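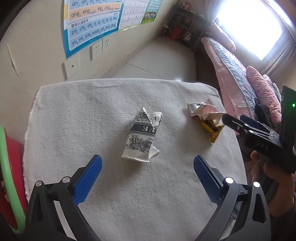

Prullberg Round Bin and Rullano Table Towel

Sold together as the Snack Corner Set, or on their own
In stock at Hunia, usually packed the next morning

I've been selling wastebaskets for longer than I ever planned to, and the Prullberg is the one I keep going back to. It's a round plastic bin with an open top, a green rim and a deep red inside. No lid, no pedal, no little motor that runs out of batteries in December when the house is full. You drop the wrapper in and it stays in.

The Rullano is the towel that goes with it. It's white terry cloth, thick and fluffy, and I sell it as a table cover for the spot where people eat snacks. I know a bath-type towel on a table sounds a bit strange! Give it a week. Crumbs sink into the loops and stay there until you carry the whole thing to the door and shake it, and a juice spill gets soaked up before it makes it over the side.

You can buy them separately, but most of you take both, so I made it a set.

The bin

The Prullberg weighs 513 grams, so a kid can drag it over to the table with one hand. The rim is rounded and sticks out a little from the body, which gives you something to grab when you're carrying it out to the big trash. I pick mine up by the rim a dozen times a day and it hasn't cracked.

I like the opening most of all. It's wide. Snack trash is awkward stuff, all air and corners, and those slim bathroom bins fill up after one carton and a chip bag. With the Prullberg you can toss a box in without folding it first. You should still flatten your boxes (more on that below), but you won't get told off by the bin if you don't.

It comes in the one color combination, green rim and red inside. I've had emails asking for all white and all gray. I did ask the maker, and they were very polite about it, and the answer was no. I've come around to the red. Crumbs don't shout at you from the bottom of it the way they do in a pale bin, and little kids find it fast, so more of the trash lands where it should.

Do you need liners? I don't use one for dry trash. Wrappers and cartons tip straight out and I wipe the inside with a damp cloth. If yours is going to see banana peels or yogurt cups, put a liner in. The Skinner medium liners fit with enough left over to fold down past the rim. The Skinner small ones don't, please don't buy those for this bin, I spend half my life refunding them.

The towel

Rullano towels are cotton terry on both sides, so there's no right way up. They lie flat on their own weight for the most part. The corners and edges can curl up a bit after washing, and a quick pull while it's still damp sorts that out. I don't iron mine and I don't know anybody who does.

White was my choice and I'll defend it. You can wash white hot, you can use an oxygen bleach on it, and you can see when it needs washing. It will pick up gray marks from hands and ink and whatever comes off the outside of packaging. Most of those come out. A few of mine haven't, and they've moved from the good table to the kids' table, where they're having a perfectly happy second career.

Don't use fabric softener. It coats the loops and then the towel pushes water around when you want it to drink it up. If you've already done it (I did, with my very first one), wash it twice with no softener and it mostly comes back.

How we use ours

Our snack corner is a table, a towel on top and the bin on the floor right next to it. I tried the bin across the room, next to the door, and it was hopeless. Wrappers ended up on the windowsill, down the back of the chair, in the pockets of coats. Once the bin was within arm's reach of the table the whole problem shrank.

After a snack I go through what's left on the towel in the same order, more or less:

Shake the crumbs out of each bag onto the towel, so they don't end up at the bottom of the bin.
Flatten cartons. Tear the end open if it's fighting you.
Keep the card apart if your town takes it. Ours wants it clean, so greasy ones go with the trash.
Squash the bags and drop them in last, on top of anything heavier.
Pick the towel up by its corners and shake it outside.

The bags go in last for a good reason. Those shiny crinkly ones open back up after you've crushed them, and if they're on the bottom they lift everything else. A twist in the middle before you let go helps a lot.

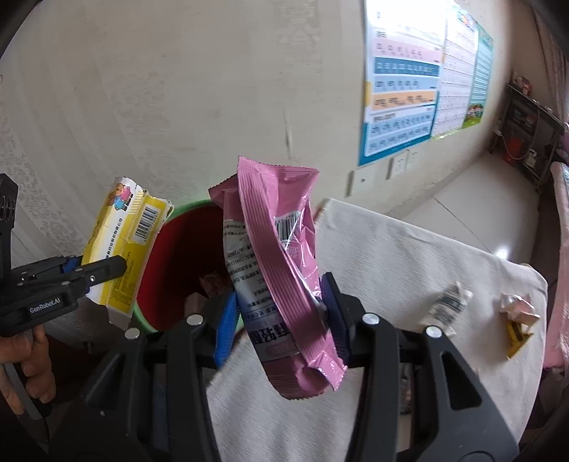 I'd also keep the bin close up against the wall. A round bin standing free in the room gets kicked, and mine has been around the kitchen floor on its side more than once. Tuck it in beside the table and the wall does the job of holding it upright. If you've got wallpaper or pale paint behind it, leave a finger's width so the rim doesn't rub. I learned that one the slow way and now there's a green line in my hallway.

What people write to me about

I've sent out 3,261 of these bins now, and the mail I get about them falls into a few heaps.

Begoña Goicoechea runs an after-school room and bought 2 to start with, one for each table. She wrote back that the kids had turned it into a throwing game, which she allowed as long as whoever missed had to go and get it. She ordered another one for the craft shelf. Her only complaint was that the towels kept going home in backpacks! I've started adding a hanging loop to the Rullano partly thanks to her, so you can hook it up when snack time is over.

A few people have asked if the bin is heavy enough to stay put with a dog in the house. My answer is no. It's a light bin. A dog that wants what's in there will have it over in a second, and you'd do better with something that has a lid. I'd rather lose the sale than have you picking cookie wrappers out of the sofa.

And somebody asked if it could go in the dishwasher. It won't fit in mine, and I wouldn't trust the plastic on the bottom rack next to the heater anyway. Warm water, a squirt of dish soap, upside down on the drainer.

Things I'd change if it were up to me

The base is very slightly domed on the inside, so crumbs collect in a ring around the outside edge. You have to go around it with a cloth, and I find that mildly annoying every single time.

The sticker on the base is a pain as well. Leave it on or soak it off, but don't pick at it dry, you'll have a sticky patch there for a year.

As for the towel, it sheds on the first wash. White fluff, quite a lot of it. Wash it by itself that first time, clean out your dryer filter, and after that it settles down. Black tablecloths and a new Rullano should be kept in different rooms.

Choosing what to order

If you have one snack table and you wash every few days, get the set with the extra towel. One on the table, one in the wash. I'd say 3 towels is the comfortable number for a classroom or a break room, where there's always someone who spills on a fresh one.

If you already own a bin you like, just get the towel. Really, it's fine! The towel does more of the work than people expect.

If it's for an office desk, get the bin on its own, and maybe check under your desk first. It's a wide bin, and it wants to sit next to things. Under a low table with a crossbar it will be in the way of your feet.

Packing and returns

Ott Priedītis packs the orders and he's fussy about it, which I'm grateful for. The bins go out stacked with a sheet of paper between the rims so they don't scuff each other, and the towel gets rolled up inside the top one. Check inside the bin before you write to tell me your towel is missing. (You would be surprised. Or maybe you wouldn't.)

If the rim arrives cracked, send me a picture and I'll mail a new one, and you can keep the cracked one for the garage. Unwashed towels can come back for a refund. Washed ones can't, and I'm afraid that includes washed once to see what it was like.

Keep the outer box for a day or two in case you change your mind about the bin. It's a hard shape to wrap and I've had them come back in some very creative parcels.

Also in the shop: Skinner medium liners, spare Rullano towels, and stick-on hooks for the hanging loop.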